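Upholstery Cleaning: Frequently Asked Questions

Mirnell Fabric Care, serving Grariden and Peng

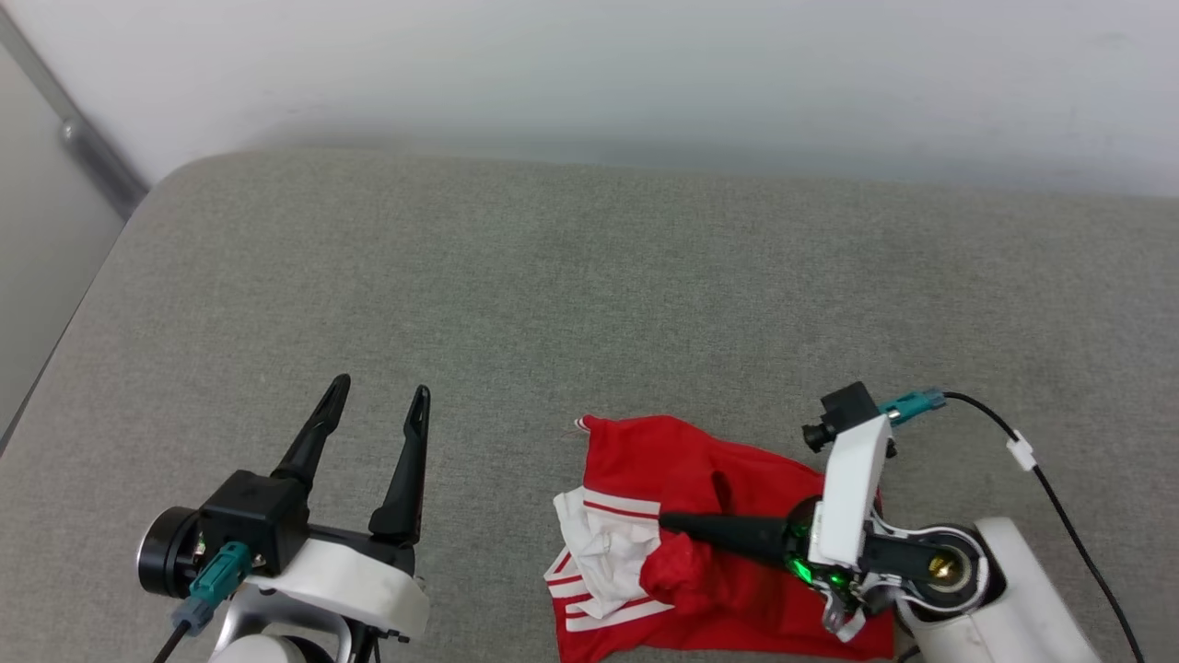 Gray upholstery with a fine-textured fabric.

What kinds of furniture do you clean?
Sofas, armchairs, dining chairs, padded benches and headboards. We do not clean leather or suede.

Do you come to me?
Yes. All work is done at your home or office. Loose cushions with heavy stains can be taken to our shop on Ostik Street and returned within 3 days.

Is there a minimum charge?
No, but there is a travel fee for addresses more than 18 miles from the shop. The fee is listed on your quote before you book.

How do I find the cleaning code?
Look for a tag under the seat cushions or on the bottom of the piece. W means water-based cleaners are fine. S means solvent only. WS means either one. X means vacuum only, and we won't wet clean those pieces.

What if the tag is missing?
We test a hidden spot first and wait 30 minutes before going ahead.

Will pet odor come out?
Often, if it has not reached the padding. If it has, the padding may need to be replaced. Dexter Abernathy handles repairs and can give you a price.

Do you offer business rates?
Yes, for orders over $400. This covers waiting rooms, restaurants and offices. Evening visits start at 6 p.m.

How do I cancel or change a visit?
Call the shop and ask for Vimala Kurian, or reply to your confirmation email. December fills up early, so please let us know as soon as you can.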